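Orelora's long sidewalk is getting its joints fixed in June

I walk the long sidewalk at Orelora pretty much every morning, so when I heard the neighborhood association had finally agreed to do something about the joints between the slabs, I may have done a little dance by the mailbox. My toes have met those joints. So have my sister's, my neighbor's stroller and one very full cup of iced coffee.

The plan, as I got it from Petronella Lekota at the association office, is to grind down the places where one slab stands higher than the next, clean out and refill the seams, and trim the grass back along the lawn side. The work starts in the first half of June and should take 14 working days if the weather behaves. They'll do it in two stretches so there's always a way through – you'll just have to cut across the grass for part of it.

The association measured the walk at 354 feet from the parking lot to the end of the tree row. I would have guessed twice that, but I'm usually carrying groceries.
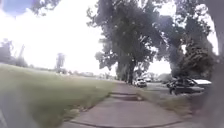 Words by Zawadi Athumani
Neighborhood news | 4 May 2021

I went out for another look after talking to Petronella, this time paying attention to the ground. The concrete is in better shape than I remembered. It's stained and blotchy, sure, and the grass has crept over the side in a ragged line, but most of the surface is smooth. The seams are the thing to watch, especially where an edge sticks up a bit and you've got your eyes on the trees.

And the trees! I asked about them right away, as did pretty much everybody else on the block. They're staying, all of them. Fahad Sethi, whose company Clalen won the job, told me he'd come by twice to look at the roots before he put in his bid. "We can take the lip off the concrete without going anywhere near the roots," he said. "If we find a slab that has to be lifted, we stop and call the association first." I asked him what happens after that and he said it depends on the slab, so there you go.

Part of the money comes from the regular upkeep budget and part from the bake sale and plant swap last fall, where over 200 of you turned up (I bought three tomato plants and killed two). Sharon Ndung'u, who ran the plant table, had been hoping for a couple of benches in the shade as well. Those didn't make it into this round. She says she'll bring them up again at the next budget meeting and would love some company when she does – she has a sketch of where they'd go and she will show it to you whether you ask or not.

One disagreement is still going, and it's about the lawn. It has those yellow, sun-bleached patches, and some people want it reseeded while the crew is there anyway. Victor Tanui, who lives on the Kurian Street side, thinks it's a waste of seed before summer. "Mow it a little higher and leave it alone," he told me. I'm kind of with Victor, though I haven't told the reseeding people that, and I guess now I have.

A few practical things. The crew will be using the parking lot end for their truck, so expect to lose a few spaces there. Grinding is loud and dusty, and it'll be kept to between nine and four. If you use a wheelchair or a walker and crossing the lawn isn't going to work for you, call the office before June and they'll set up temporary matting on your side. They've got 100 feet of it in storage.

The full schedule goes up on the board outside the laundry room once Clalen confirms the start date. Questions go to Petronella at the office, mornings only.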